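Last updated: March

Subject: Re: Dondov open day – was it worth the trip?

On Sunday the list member from Bosman wrote:
> We have 30 people cleaning offices at night and I keep getting
> invitations from Altex. Did anyone go to the open day at Dondov?
> Can the two-arm machine handle soft things, or only boxes?

I went with one colleague from Surari. There were 23 visitors, split into groups, and ours had the 10 a.m. slot. Most of the time went to soft goods, with both arms working together on black plastic.
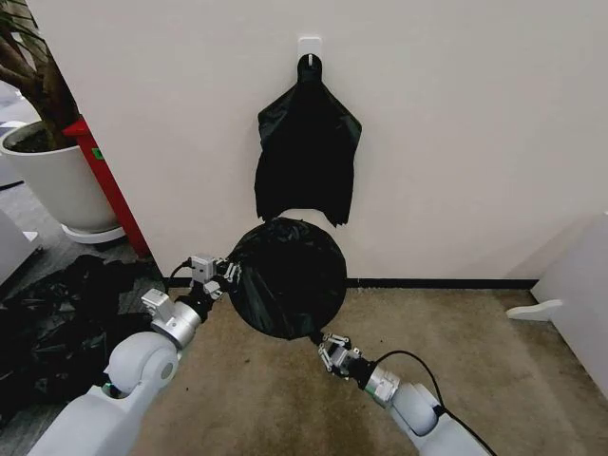

Each group got 6 runs. The operator talked us through them and took questions between runs, so it moved slowly. I asked about thin film, which our own grippers tear. He said grip force was the setting they had changed most often since winter.

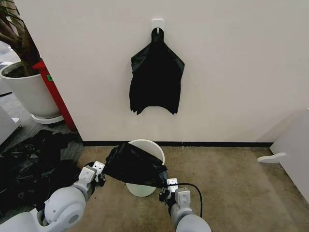 Bin liners are the job you would care about. The hard part is getting the bag open and keeping it open, and one gripper can't do that alone. With a gripper on each side, the bag was stretched over the mouth of a round white bin standing on carpet. I would want to see it with your bins before signing anything – ours are square and taller. 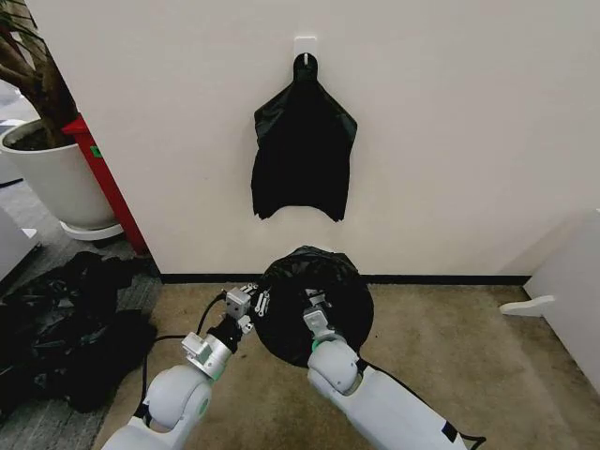
They gave us a handout listing 147 practice runs but no success rate. I asked for one and was told it would be sent later. Price was not discussed. If you go to the next open day, take the early slot and bring a roll of your own bags.

I can forward the handout off list.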